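Zistalside Neighbours Help Board > Home and Heating

Windows streaming every morning, is a dehumidifier worth it?

Posted by Pirjo Nieminen, Monday, January 24, 2022

We moved into the ground-floor unit on the Seppälä side of the park in October. It was lovely until the cold arrived, and now the bedroom windows cry all night. I mop the sills with a tea towel before coffee, which was not how I pictured my forties.

Two adults, one large dog, laundry on a rack in the hall because the dryer eats socks and money. The bathroom fan makes a noise like a truck and, as far as I can tell, moves no air whatsoever. The landlord says "open a window." It was minus 12 last night.

There's a grey bloom starting behind the dresser. My sister says buy a dehumidifier. My other sister says dehumidifiers are a racket. Can somebody who isn't related to me break the tie?

3 replies

Anitha Menon
Get a humidity gauge first. They're cheap, and it will stop you arguing with your sisters on feelings alone. Put it in the bedroom, away from the window, and write down the reading at bedtime and when you get up. In real cold you want it somewhere in the thirties. If it says 60, you have your answer.

Then try the free things for a week. Move the laundry rack into the bathroom, shut the door and run the fan. To check the fan, hold a square of toilet paper up to the grille. If the paper sticks, the fan works and is merely rude. If it drops, take the cover off (power off at the panel) and vacuum out whatever has been living in there. Ours had a felt hat's worth of lint. If it still drops after that, the duct is blocked or was never hooked up, and that one belongs to your landlord, in writing, with the toilet paper test described in full.

Pull the dresser a hand's width off the outside wall. Leave the curtains open a crack at the bottom so some warm air reaches the glass. You'll still get a bit of wet along the edge on the worst nights. We all do, it's January.

The grey stuff wipes off painted walls with dish soap and water. Dry it well afterward. If it keeps coming back in the same spot, that wall is cold for a reason and I'd want somebody to look at it.

Jouko Rantala
racket

Orest Stetsiuk
I'm on the Proltasbridge side, same vintage of building, same weeping windows. I held out for two winters on principle and then bought a Felora. It works fine. It also hums, it heats the room slightly, and the bucket needs emptying every day, so what I really own now is a very dull pet.

Two things I'd have liked to know. The compressor kind sulks in a cold room, so don't put it in an unheated porch and expect much. And set it to 45 or so to begin with, not to "continuous," unless you enjoy the electric bill as a form of suspense.

Anitha is right about the fan, though. Had I cleaned mine first I might have kept my principles. Also lids on pots. Nobody in my house believes me about lids on pots.

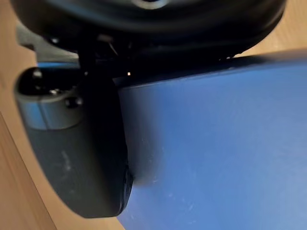 Photo attached by Orest Stetsiuk

Pirjo Nieminen
Toilet paper dropped like a stone. Going in with the vacuum on Saturday. Jouko, are you my sister?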